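Zokstead Athletic

Zokstead Athletic are a football club from the port of Brumen, and I've been writing this entry on and off for years, so forgive me if I go on a bit (I do love them!). They play in the Brerix League, second tier, and their ground, Fu Park, holds 2,161.
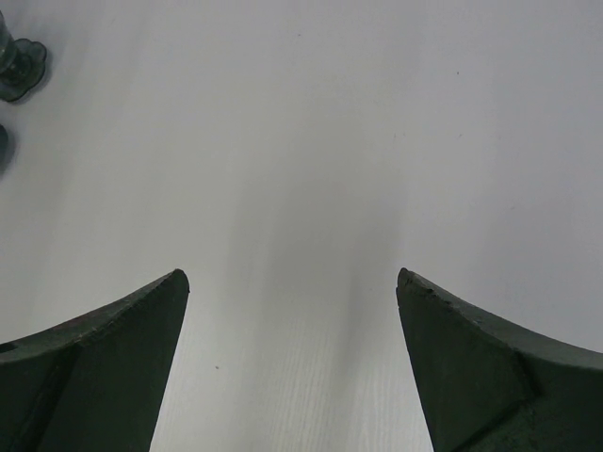 The club began as a dockers' side and wore whatever shirts they could borrow, which is how they ended up in green and brown halves. I still think it's a lovely kit, mud and all.

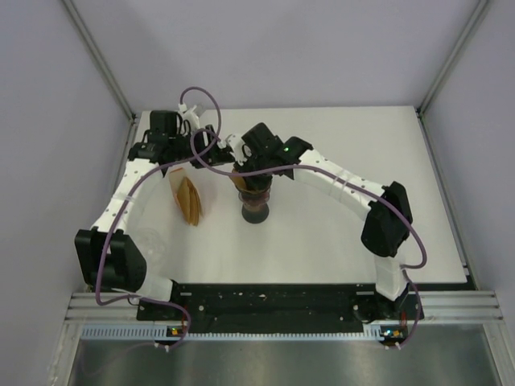
Abandoned cup tie

In October the floodlights failed with Zokstead 2 goals up, and the league ordered a replay. The club refused to turn up, lost their appeal and were fined 300 crowns. I was furious, and I still am a little.

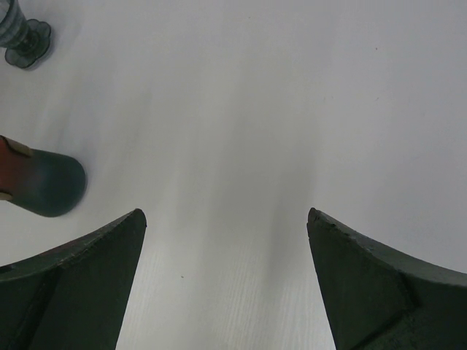 Brumen_Ender wrote in to say the league had no choice, as the rules only let a result stand after the hour mark, and he'd have ordered the replay himself.
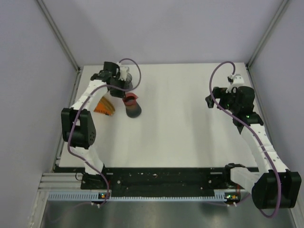
Fair enough, and the rule has been changed now anyway. Home games are a treat these days, with hot soup at half time and a proper brass band behind the goal. They serve the soup in a red cup, much like the one standing on the white table in the photo, and I've got a whole shelf of them at home. The record crowd for a replay is 363, by the way, and it rained throughout.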